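The Gauge at Indavgate

39 shares · 2 comments

The gauge at Indavgate read 1,015 on the night the river stopped. Wafula Were logged the figure in pencil, waited an hour, and logged it again. The needle had not moved. The water below the sluice stood level with the water above it, and a branch that should have gone through the gate stayed where it was.

He followed the procedure. He checked the float, bled the line, and telephoned the upper station at Mwaipopo, where Zawadi Mfaume reported the same reading on all 13 of her instruments.

"Upstream of you it should be higher," he said.

"It should," she said.

He entered the call in the log. Under Cause he wrote a dash. At four the river resumed, in the other direction, at its usual rate. He turned the page and relabeled the columns.

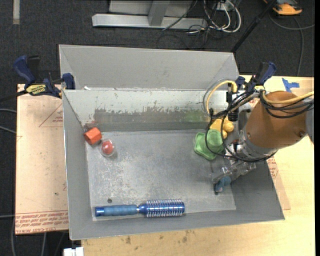
Tihomir Mladenović: I liked the dash under Cause. One thing, though, wouldn't Mwaipopo be the lower station after four? I'd have let Zawadi phone him back.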